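# Gripper comparison, simulation part

Updated 2026-03-18

On this page I collect the notes and views from our comparison of two parallel grippers, the Tidden and the Kinsella. Both were mounted on the same arm model and were given the same small parts to pick. I wrote the page mostly for colleagues at Pustberg who did not follow the work from the beginning, but maybe it is useful also for others who must choose a gripper for small turned parts.

All of it is simulation at this stage. The physical test is planned for April, when the second arm is free again. Lalit Negi prepared the part models and the contact settings, and I ran the trials and kept the table. If you find a mistake in the numbers, it is mine.

The trials were done in sets. In one set the part is placed at a new angle each time, the gripper moves in, closes, lifts and holds for 2 seconds. If the part is still between the fingers after the hold, we count a success. We did not give points for a nearly good grasp. Each gripper had 224 trials in total, and the controller settings were the same for both, with no tuning in between.

## The wrist view

We tested two camera positions: one fixed above the work area and one on the wrist. The fixed camera is easier to calibrate, and the first version of our controller was written for it. But with small parts it loses the part in the last moment, when the gripper body comes between. For this reason most of the later trials use the wrist camera only.
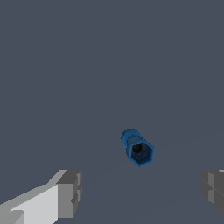
Draneck is the controller we used for the final approach. It takes the wrist view, estimates how the part is turned, and corrects the wrist angle before the fingers close. We keep the rendering simple on purpose, with flat gray for the gripper and one strong color for the part, so that each step is fast to compute. The blue fitting is one of the harder shapes for it. The hexagonal end gives clear edges and the dark opening in the middle is easy to find, but the other end is rounded, and when the part is tilted like this the controller has to decide which of the two sections the fingers should take. On the hexagon it should align with two opposite flats. On the round section the angle around the axis does not matter so much, but there is less surface to hold.

## Results by gripper

**Tidden.** 178 successes from 224 trials. The fingers close evenly and the part stays near the center line. Most of the failures came when one finger touched the part earlier than the other and pushed it away. A slower closing speed would probably help, but we wanted to keep the same speed for both.

**Kinsella.** The success count was lower by 24. This gripper opens wider, so the approach is more tolerant, and in the first part of the motion it looks better than the Tidden. The problems start later, in the hold. Parts that were taken at the step between two diameters turned slowly and slipped out.

## Camera and controller

**Fixed camera.** Good for large parts and for finding the start position. We still use it for the first rough move - it is not needed after that.

**Wrist camera.** Better in the last centimeters. It is sensitive to the mounting angle, also in simulation, and one day of trials had to be repeated after I entered the wrong value. The repeated trials are the ones in the table.

**Draneck, default settings.** Stable, a little slow. It makes many small corrections when the part is seen from the end.

**Draneck, short horizon.** Faster, but it sometimes chose the wrong section of the part and did not change its decision. We went back to the default.

## What is open

The friction values are taken from the part models and were not measured. I expect that the real fittings are more slippery, especially if there is still oil on them. Lalit also wants to add rubber pads to the Kinsella fingers and run the same sets again, and I agree that this is the fair thing to do before we order anything.

The results table and the part models are in the shared project folder, under the name of each gripper. Please do not change the settings files there - make a copy first.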